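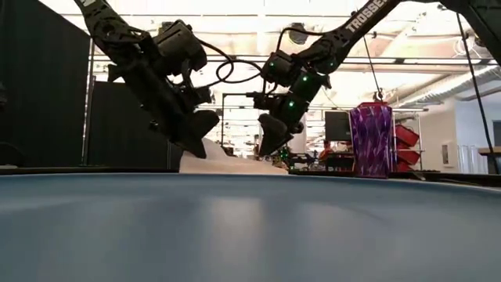 Netzteil am Werktisch: brummt die Leitung oder die USV?

1. März 2019, von Grurkgate

In unserer Werkstatt hängt seit Januar eine einphasige USV von Gutora (3.000 VA, Online-Doppelwandler) vor den Schaltnetzteilen. Im Batteriebetrieb ist alles ruhig. Im Netzbetrieb höre ich aus dem Verteilerkasten ein tiefes Brummen, das bei Last über 69 % deutlich lauter wird. Gemessen habe ich mit einem einfachen Zangenamperemeter: Phase 9 A, Neutralleiter fast derselbe Wert, auf dem Schutzleiter nichts Nennenswertes. Die Klemmen sind vom Elektriker nachgezogen worden, ohne Änderung. Zuleitung 3 x 2,5 mm², abgesichert mit B16. Kann das Brummen vom Leitungsschutzschalter kommen, oder ist der Eingangsfilter der USV verdächtig? Ein Oszilloskop ist vorhanden, ein Netzanalysator nicht.

Manríquez

Ein Leitungsschutzschalter kann brummen, vor allem wenn der Strom stark oberschwingungshaltig ist. Der magnetische Auslöser ist eine Spule mit beweglichem Anker, der bei verzerrtem Strom hörbar mitschwingt. Bei 9 A an einem B16 ist das thermisch unkritisch, sofern der Schalter nicht warm wird und die Nachbargeräte in der Reihe nicht ebenfalls hoch belastet sind.

Zur Eingrenzung würde ich so vorgehen:

1. Last in Stufen abschalten und notieren, ab wann das Geräusch einsetzt.
2. USV in den manuellen Bypass schalten. Bleibt das Brummen, liegt es an den Netzteilen oder an der Installation. Verschwindet es, ist der Gleichrichter der USV der nächste Kandidat.
3. Stromverlauf mit Stromzange am Oszilloskop aufnehmen. Schmale Spitzen im Scheitel der Spannung deuten auf Netzteile ohne Leistungsfaktorkorrektur.

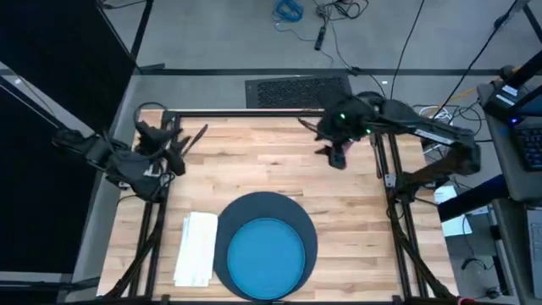

Für Punkt 3 muss die Zange zum Oszilloskop passen, also einen Spannungsausgang haben, und sie muss True RMS nicht können. Wichtig ist die Bandbreite: bis 4.000 Hz sollte sie halbwegs linear sein, sonst werden die Spitzen verschliffen. Dein Zangenamperemeter zeigt, falls es nur den Mittelwert bildet, bei solchen Kurvenformen zu wenig an. Die 9 A sind also mit Vorsicht zu lesen. Am Verteiler selbst misst bitte der Elektriker, wenn dafür die Abdeckung runter muss.

Gemstead

Hatte ich auch mal, war der Schalter. Getauscht, Ruhe. Kostet ja nicht viel.

Grurkgate

Bypass getestet: Das Brummen ist weg. Im Normalbetrieb setzt es mit gleicher Last sofort wieder ein. Stromverlauf reiche ich nach, sobald ich eine passende Zange habe.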